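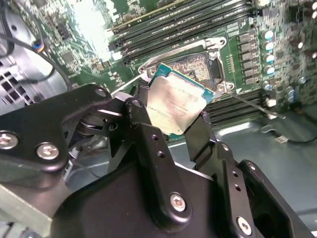
Reading time: 1 min

About Fomia

Fomia refurbishes and reconfigures desktop computers and boards for business customers. We have 79 employees at one site, divided between intake, board work, final test and shipping.

Board work is where most of our automation sits. A processor is held at its edges by the gripper fingers and brought to the open socket with the load plate raised. The contact field in an LGA socket does not tolerate a dropped or dragged part, and manual placement was our largest source of scrapped boards.

What changed for staff

Placement used to be a full-shift bench job. Technicians now run two cells each, set up the part programs and handle exceptions – bent contacts, worn levers, boards with no program yet. The cells have 884 board layouts on file. Anything outside that list is still done by hand.

No positions were removed when the cells went in. Fifteen technicians retrained under Ingvild Hägglund, head of board work, and moved to a higher pay grade in September. Bench rotation is now four hours maximum.

Cable routing, cleaning and final inspection remain manual. Margit Grønli manages final test and signs off changes to the cell programs before release.

Page updated 2020-11-02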